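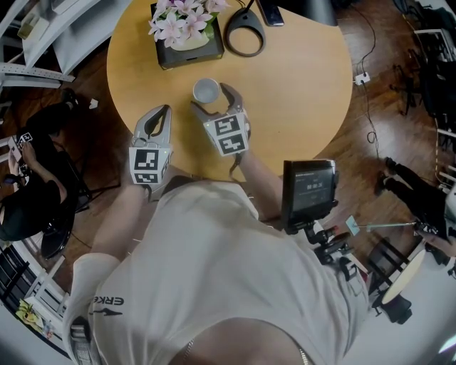

Bon, je vous avais promis un compte rendu de la journée portes ouvertes chez Edenov, alors le voilà, écrit dans le train du retour avec un café infect. J'y allais pour voir des gens apprendre des gestes à des machines (ma marotte depuis le salon de juin), et je suis repartie avec quatre pages de notes sur une panne !

On commence par une salle tout en longueur, avec un mur de briques rouges que j'aurais volontiers emporté chez moi. Les opérateurs travaillent sur une table ronde, une pince dans chaque main, avec des gobelets et un pot de fleurs artificielles. Le but, c'est d'enregistrer le geste : approcher, ouvrir, saisir, reposer. Dit comme ça, c'est bête comme chou. J'ai essayé, j'ai renversé le gobelet. 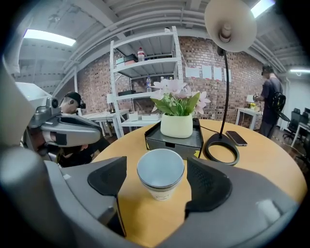
Et c'est justement sur les gobelets que tout a déraillé. Le matin de ma visite, l'équipe venait de mettre de côté 535 enregistrements, tous suspects. La pince gauche se croyait plus ouverte qu'elle ne l'était, avec un écart qui montait jusqu'à 11 millimètres en fin de séance. Sur un gobelet en carton, 11 millimètres, c'est la différence entre le tenir et l'écrabouiller. Le bras automatique qui avait appris là-dessus (il est dans une autre salle, on ne nous l'a pas montré) serrait donc comme une brute.

La cause ? Une vis de réglage, côté Flenent, le logiciel d'étalonnage maison attendant une position de départ que la vis ne garantissait plus. Elle prenait du jeu au fil des séances, et le contrôle du matin se faisait pince fermée, là où l'erreur ne se voit pas. J'ai adoré qu'on nous raconte ça sans détour, avec les courbes et tout !

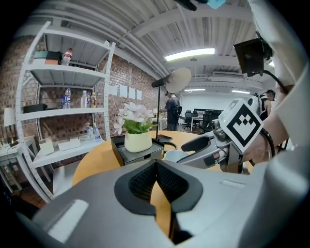 Une pince dans la main, le pot de fleurs sur son plateau noir.

Depuis, l'étalonnage se fait en 2 temps, pince fermée puis pince grande ouverte, et on recommence à la pause. Une dame du groupe, qui venait de chez Kälin (ils font des convoyeurs, si j'ai bien suivi), a demandé pourquoi personne n'avait entendu les gobelets craquer. Petit silence. Le bras tournait derrière une vitre, avec la ventilation à fond, et le voyant restait vert puisque l'objet était bien « saisi ». Écrasé, mais saisi.

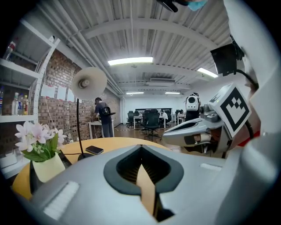

On a aussi parlé câbles, et là j'ai tiqué. Il y en a un blanc qui court sur le parquet, et quand on travaille les yeux rivés sur ses pinces, on ne regarde pas ses pieds. J'ai posé la question, on m'a répondu que des goulottes étaient commandées. À suivre.

Côté pratique : la visite est gratuite, il faut s'inscrire, et prévoyez des chaussures confortables, on reste debout tout du long. La prochaine fois je vous raconte Flamora, où il paraît qu'on trie des bulbes à la caméra.

Contact | © Carnets de visites | Haut de page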